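Introduction to British Politics
Session 4 handout: Councils, mayors and who decides what
Nadcombe Evening Learning
Revised 10/19/21

Welcome back, everyone. Last time we spent nearly the whole session on Parliament, and several of you stayed behind to ask about something much closer to home, which was bins. I promised we'd get there, and this week we do! Local government is the part of politics that most of us bump into before breakfast (the pavement, the school crossing, the street lamp that has been flickering since spring) and yet it's the part that people tend to feel least sure about. Please don't worry if you find the layers muddling. They are muddling, and they grew up bit by bit over a very long time.

One tier or two?

In some parts of England there is a single council that does more or less everything. We call this a unitary authority. In other parts the work is shared between 2 main tiers: a county council, which looks after the big and costly things such as social care, schools and most roads, and a district or borough council, which handles housing, planning applications, rubbish collection and so on. Underneath either of these you may also find a parish or town council, which might run the allotments and the village hall and will certainly have a view on parking.

Let's take the town we'll be using all term, Gemley. Gemley sits in a two-tier area. Suppose you live there and there's a pothole outside your door. You would go to the county. Suppose the bin lorry then drives into the pothole and doesn't reach your bin. Now you need the district as well. You can see why people ring the wrong number, and why a good councillor spends a fair part of the week passing messages along.

Where the money comes from

Councils have a few main sources of income, and the mix differs a great deal from place to place:

Council tax, paid by households and based on the band your home was put into.
Business rates, paid on shops, offices, workshops and the like.
Grants from central government, some of them tied to a particular purpose.
Fees and charges, such as parking, planning fees and hiring a pitch.

One thing that often surprises newcomers is that your council tax bill may come from the district although most of the money goes on to the county. The district is simply the one that collects it. If you have an old bill at home, do dig it out and bring it along (cover up your address, of course) and we'll read through the breakdown together over tea.

Try to keep hold of the difference between revenue spending and capital spending, too. Revenue is the day-to-day money, wages and fuel and heating. Capital is for things that last, a new library roof for instance. A council can be short of the first while still having some of the second, and this leads to a great many cross letters in local papers, usually along the lines of "how can they afford a new town hall entrance when they're closing the baths?"
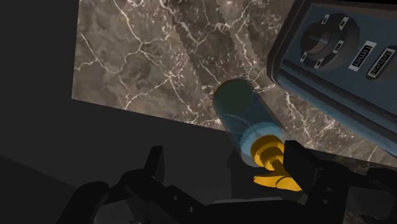 Fig. 2. Marble with pale veining.

Elected mayors

A directly elected mayor is a different creature from the ceremonial mayor with the chain, and it's worth getting that settled in your mind early on. The one with the chain chairs meetings and opens fêtes. The directly elected one has real powers, and if it's a combined authority, covering several council areas, those may include transport, skills and housing money. Supporters say it gives a place one clear voice when dealing with ministers. Critics worry about so much resting with one person. We'll have a proper friendly argument about this in the second half.

For next time

Please read the Gemley case notes and write up to 100 words on this: should Gemley keep its two tiers, or move to one? There's no right answer, so do be bold. Bring 2 points in favour of whichever side you choose, and a thought on what the other side would say back to you. The November sessions will be on elections and voting systems, so hang on to your notes from tonight.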